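# Unsere Küche in Clendby - kleine Galerie

Stand: 29. Januar 2021

Seit dem Herbst wohnen wir in Clendby, und seitdem werde ich von der Familie immer wieder gefragt, wie die Küche jetzt aussieht. Ich habe deshalb einige Bilder ausgesucht und zu jedem ein paar Sätze geschrieben. Deutsch ist nicht meine erste Sprache, ich bitte um Nachsicht, wenn ein Küchenwort nicht ganz richtig gewählt ist.

Die Küche ist nicht groß. Der alte Besitzer hatte hier nur eine schmale Platte, auf der man kaum einen Teller abstellen konnte. Wir haben für die neue Arbeitsfläche, die Rückwand und die Montage ungefähr 900 Euro eingeplant und sind am Ende etwas darüber gelegen. Die Fliesen haben wir bei Esetine bestellt, und sie sind erst nach 12 Tagen gekommen.

## Die Ecke mit dem Ofen

Bei der Rückwand waren wir lange unsicher. Ich wollte zuerst alles in Weiß haben, aber zu der hellen Platte mit den grauen Adern wäre es mir zu kalt gewesen. Jetzt sind es kleine Quadrate in Grün, Petrol und Grau, und an der Wand davor stehen die Dosen und Gläser.

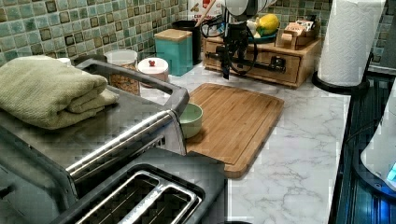

Für die Farben der übrigen Sachen haben wir uns danach gerichtet. Was neu dazukommt, soll grün, weiß oder aus hellem Holz sein. Ganz streng sind wir damit nicht - Geschenke dürfen jede Farbe haben. Das Müsli füllen wir immer am Sonntag nach, und die Handtücher wechseln wir zweimal in der Woche.

Elektrische Geräte haben wir nur wenige behalten. In der alten Wohnung besaßen wir noch einen Sandwichmaker und einen Eierkocher, beide sind jetzt bei den Nachbarn in Forkby und werden dort, so hören wir, viel öfter benutzt als bei uns.

## Die Bretter

Schneidebretter sind mein Lieblingsthema, ich gebe es zu. Früher hatten wir nur dünne aus Kunststoff, die nach einem Jahr voll mit Kratzern waren. Dann habe ich mir bei Sales im Januar ein großes aus Bambus ausgesucht, Preis 35 Euro. Für Braten und für Tomaten möchte ich die Saftrinne nicht mehr vermissen. Einmal im Monat reibe ich die Bretter mit Öl ein und lasse sie über Nacht stehen.
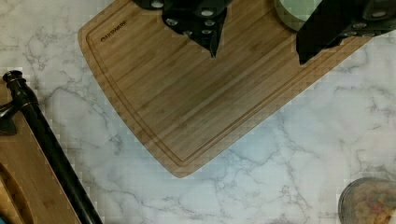 *Das große Brett mit der Rinne, links oben der Schriftzug OAKSWARE. Daneben ein zweites Brett mit ovalem Griffloch.*

Ich werde oft gefragt, ob Bambus die Messer stumpf macht. Nach meiner Erfahrung ein wenig, ja. Ich schleife seitdem etwas häufiger, und das stört mich nicht. Wichtig ist, dass man ein Bambusbrett nicht im Wasser liegen lässt und nicht in die Spülmaschine gibt. Ein kleineres haben wir auf diese Weise schon verloren, es hatte nach wenigen Wochen einen Riss von einer Seite bis zur anderen.

## Holz und dunkles Metall

Die Kombination habe ich in einem Café gesehen und sie hat mir sofort gefallen. Helles Holz allein wirkt schnell wie ein Ferienhaus, mit etwas Dunklem dazu bekommt es mehr Ruhe. Beim Putzen muss man allerdings fleißig sein, auf dem glänzenden Metall sieht man jeden Finger. Ich nehme ein weiches Tuch, das ich bei 40 Grad wasche, und keine scharfen Mittel.

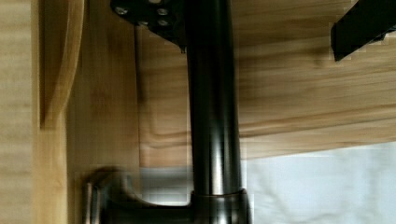
*Dunkle Bronze mit hellem Glanz, dahinter die Maserung vom Holz.*

Es fehlen noch die Lampe und ein Regal über der Tür. Wenn beides hängt, kommen neue Bilder auf diese Seite.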